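The second morning of a conference is when the coffee runs out

I got home from Cliden with a tote bag, a sore hip, and a certificate saying I had earned 11 contact hours. I earned maybe seven of them. The other four I spent in a hallway, sitting on a radiator cover, talking to school-based OTs about scissors.

For anyone new to this blog, I'm an occupational therapist. I see kids, mostly, in a clinic that used to be a carpet store. Once a year my employer gives me a small sum of money and sends me off to learn something, and once a year I come back and try to explain to my coworkers what it was. This year it was handwriting. Last year it was also handwriting. I'm starting to think I have a type.

The conference was held in the Skirkska Center, a building designed by someone who felt that signs were for the weak. Session rooms had names in place of numbers, and the names were all rivers, and the map in the program was printed in two shades of the same gray. I missed the opening remarks entirely because I was in a linen closet. It was a nice closet. I met a woman from Ohio in there who was also looking for the opening remarks.

The keynote was Kwabena Eshun, and I will say without any wryness at all that he was good. He talked for an hour about the kids who can write beautifully for four minutes and then fall apart, and how we keep testing the four minutes. I wrote that down and underlined it, and then my pen died, and I had to finish my notes with a crayon from the bottom of my work bag. (Burnt sienna. Hard to read under fluorescent lights.)

His point, as far as my crayon can reconstruct it, was that endurance is its own skill and we should stop treating it as what's left over after you've fixed the grip. He had one student who could copy a paragraph perfectly at nine in the morning and couldn't write her own last name by two. Everybody in the room nodded, because everybody in the room has that student. I have three of her.

Then came the vendor hall, where all good intentions go to be laminated. I had promised myself I would buy nothing. I came out with a Bawa timer, a bag of pencil grips shaped like fish, and a slant board I already own in another color. The Bawa is a big round visual timer with no ticking, which matters more than you'd think, and I can report after a week that the kids like it and that one of them has figured out how to reset it when I look away. That's a bilateral coordination task, so I charted it.

I also entered a raffle. My ticket was 3824. The winning ticket was not 3824, and the man who won a weighted vest looked about as happy as anyone can look about a weighted vest.

The afternoon session I'd been most excited for was on home programs, and it was a letdown. The presenter's big idea was that parents should do twenty minutes of exercises a night. I'd like to meet these parents. The ones I work with are doing dinner, baths, a second job, and a hamster. If I send home two things and one of them gets done in the car, I consider that a triumph of modern therapy. I put my hand up and said a more polite version of this and got some applause from the back, which was mostly people from my own hallway.
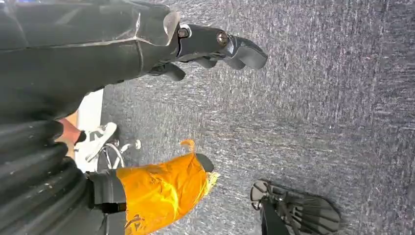 Dinner was at a place called Sanda, six blocks from the hotel, eleven if you follow me. We were a table of pediatric people and one lone hand therapist, who spent the meal watching how all of us held our forks. She told me my thumb was going to be a problem by sixty. I asked what I could do about it and she gave me a home program. Twenty minutes a night.

So far I've done it once, in the car.

What I've changed at work since I got back: I now take a second writing sample at the end of a session, after the swing and the putty and the arguing. It's ugly, and it tells me a lot more than the first one. One boy's letters doubled in size between the two. His teacher had been telling us that since the fall, and I had a stack of very tidy four-minute samples saying otherwise. I called her and apologized. She was nicer about it than I would have been.

The next one of these is a shorter course in August, on feeding, so I can stop talking about pencils for a while. I've already looked at the map of the building and the rooms have numbers. If you're going, find me. I'll be the one with her own coffee and a spare pen.

Posted 22 Jun 2026 in Work Stuff, Conferences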